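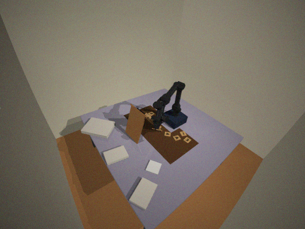

The tile cell in simulation: arm, board and seven tiles on the lavender mat.

The Floor in Gadarville Isn't Lavender

I have sat through enough Skandent demos to know when the sales part ends. It ends when someone asks who is going to look after the thing.

The pitch is that you set up the cell on a screen first. Put the arm on its base, lay the board down at an angle, scatter the tiles so none of them line up, and let the software practice. Ours ran 2,246 simulated picks before anyone in Gadarville touched a bolt. I was told this as if it settled something.

Look at those tiles. Every one is flat and the same tan, with the same brown square in the middle. Real tiles come out of the box with chipped corners and dust on them, and the dust gets into the gripper. Where in the model is the dust? Where is the air hose, or the cable that rubs at the elbow?

Katalin Bognár handled the real setup. She spent most of a Wednesday shimming the base, because our slab slopes toward the drain and the one in the file doesn't slope at all. Then she taught the board position again by hand. At pick 653 the arm began landing short. The cause was 2 loose mounting screws, and no amount of rendering would have found them.

Sithole, who sold us the package, wants us to add the Zosent module, which is supposed to update the model from the live cell. Maybe it works. I would like to see it on a floor as bad as ours before October, when the budget closes. Until then I'd spend the money on a torque wrench and five more hours a week for Katalin.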